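Basside Community Help
Planning and Land Use

Comment period for a neighborhood plan amendment: does a late letter still count?

Asked by R. Ostermann, December 4, 2024

I own a house on the east side of the Rivow district. In August the planning department published a draft amendment to the neighborhood plan that would change the two blocks behind my property from low-density residential to mixed use. I mailed a letter objecting to the building height, but the department stamped it as received after the written comment period had closed. The notice I was sent gave a closing date and did not say whether the postmark or the date of receipt would be used.

I would like to know whether the letter will be placed before the planning commission, and whether I retain any right to speak or to appeal. The hearing has not yet been held.

2 answers

Answer from Hernán Villanueva
Marked as helpful by 40 readers

The closing date in the notice normally governs the staff report and not the hearing itself. Comments received in time are summarized in the report, and staff must respond to each point raised. A letter that arrives late is usually forwarded to the commission as supplemental correspondence, without a written response. Please confirm this with the clerk, as the rules of procedure differ from one jurisdiction to the next.

The following steps are recommended.

1. Write to the clerk and ask that your letter be entered in the hearing record. Quote the case number printed at the top of the notice and attach a second copy of the letter. Keep proof of mailing for both.

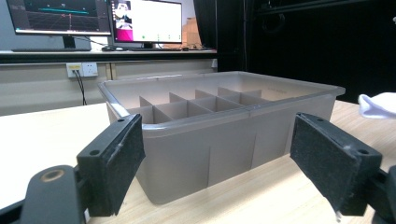
2. Register to speak. Oral testimony is generally accepted until the hearing is closed, whether or not the speaker has written beforehand. Speakers in the Unard plan hearings were allowed four minutes each — your own notice or agenda should state the limit that applies.

3. State your objection in terms of the adopted plan. A reference to a specific policy on height or transition between zones carries more weight than a general statement of opposition.

4. Ask about standing. In many places only a person who took part before the record closed may appeal. A late letter that was never entered may not qualify, so testimony at the hearing is the safer course.

On the matter of the postmark, if the notice is silent, look for the definition of "filed" or "received" in the zoning code. Receipt by the office is the more common rule.

Answer from a Basside resident

We had the same thing with the Unard amendment. My letter was late and they put it in the packet anyway. I would simply call the office. The person at the counter was able to tell me in a couple of minutes. Also check whether the hearing has been continued to another date, as ours was, and they reopened written comments when that happened.

Comment from R. Ostermann

Thank you both. The clerk has confirmed that the letter will be included as supplemental correspondence, and I have registered to speak. The code does define "received" as delivery to the department.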